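Simulating First: Inside the Rokow Workshop Arm Project

Amna Durrani does most of her robot building on a laptop. The real arm at the Rokow shared workshop is bolted to a bench that other members need, so she tests each change in a simulated room before booking time on it.

"A bad grasp costs me a reset," she said. "On the bench it costs me a fingertip - and an evening."

The task is narrow: move pens in and out of a mesh desk cup. Shahzad Pirzada, who wrote the grasp planner, said the cup was chosen for its poor contact model. "Mesh is mostly holes. We gave it a plain cylinder for collisions and kept the mesh for the cameras."

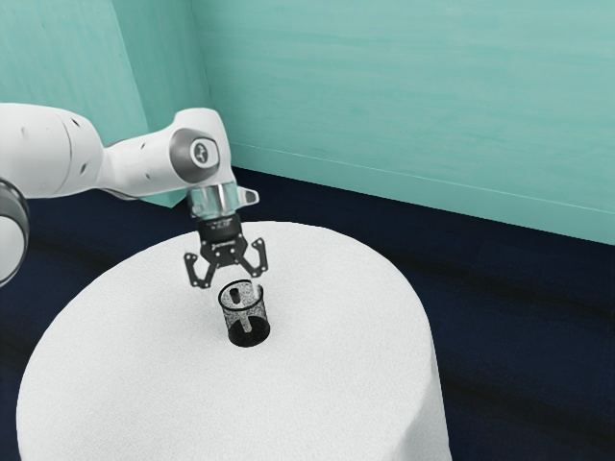
Holding the pen

Approach poses with the fingers open were solved by July. Keeping a thin object upright between the pads took longer. Durrani ran 259 trials on pad friction alone, nearly all of them at low speed.

"The wrist was never the problem," Pirzada said. "The pads closed unevenly, and a slight lean at the top becomes a miss at the rim." 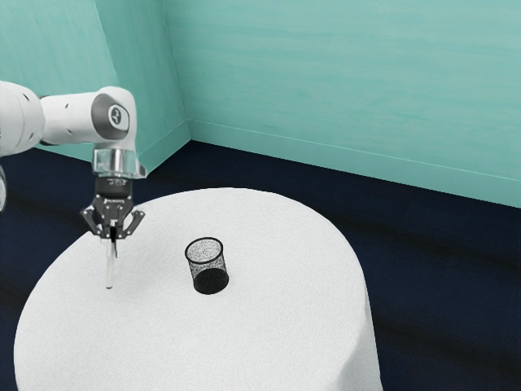 Why model the tablecloth at all?
Cloth changes the light and shadow the cameras have to work with. Pirzada keeps it rigid for physics, so it adds little to the run time.

Bench tests start with 8 grasps per session.

Recent items
Rewiring the Pekach drill press
Cudeo board: first notes
Open bench hours

Comments

Kausar Rana: What time step are you using for contact?

Abdelilah Gaber: Same trouble with thin rods here. Softer pads helped.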